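Removing white heat haze from a wood table?

Asked by coughlan471 on 7/16/08

I bought a secondhand table from a neighbor and set a casserole dish on it with only a thin towel underneath. Now there is a cloudy white patch by one end, the size of a saucer. I think the finish is lacquer but I can't be sure. I've wiped it with a damp cloth and with Plaretti oil soap and neither one did anything. Do I have to strip the whole top? It is 45 inches across and I don't have room to do it indoors.

3 answers

Fasil Adugna
Don't strip it yet. A white mark is moisture caught in the finish. A black mark is down in the wood and is a much bigger job. Try the iron first - no steam, lowest setting, dry cotton T-shirt folded once between the iron and the table. Press for a few seconds, lift, look, repeat. Mine took several passes. If it stays cloudy, rub very lightly with 0000 steel wool and a little mineral oil, going with the grain, then wipe it all off. 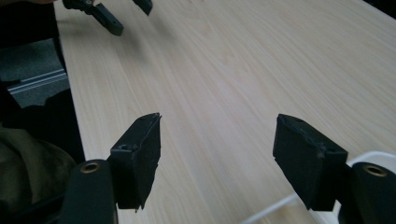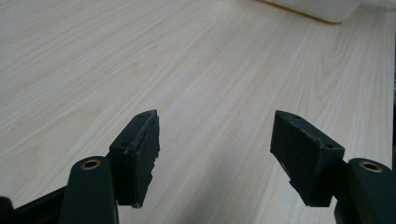 Light wood top, both pictures

On pale wood like that you have to look from a low angle to judge whether the haze is gone. Wax it after and leave it overnight.

mirham_3
mayonnaise. leave it on overnight. worked for my mom

Fetia
I'd test the finish before any of this. Put a drop of denatured alcohol somewhere hidden, like under the edge. If it gets sticky it's shellac, and you should skip the iron. Lacquer mostly won't react to alcohol but lacquer thinner will soften it. I was quoted $345 to have a top refinished last November, so it is worth going slow.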